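Category: Notebook / Gazetteer

8 August 2007

Worked on the Illonville entry, country section. The draft had the river Fisia forming the whole eastern border. On the survey sheet it only does so for 37 km, then turns inland and runs south to Saavedra. Corrected the text and the outline map.

District count is 6, not 4. The old figure predates the December reorganization – Olga Escobar has the new list and will send the spellings. Left Dralodier as is until then.

Elevation at Saavedra: 57 m on the sheet, no figure in the draft. Added it.

Still open: whether the plateau north of Dralodier gets its own paragraph or stays under Climate. I moved it to Relief for now. The rainfall table needs a source line before it goes in.

Last updated: 8/07, second pass

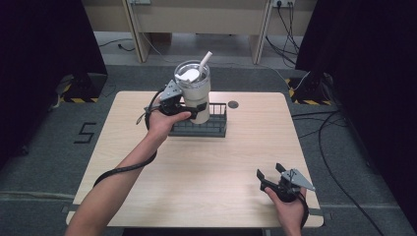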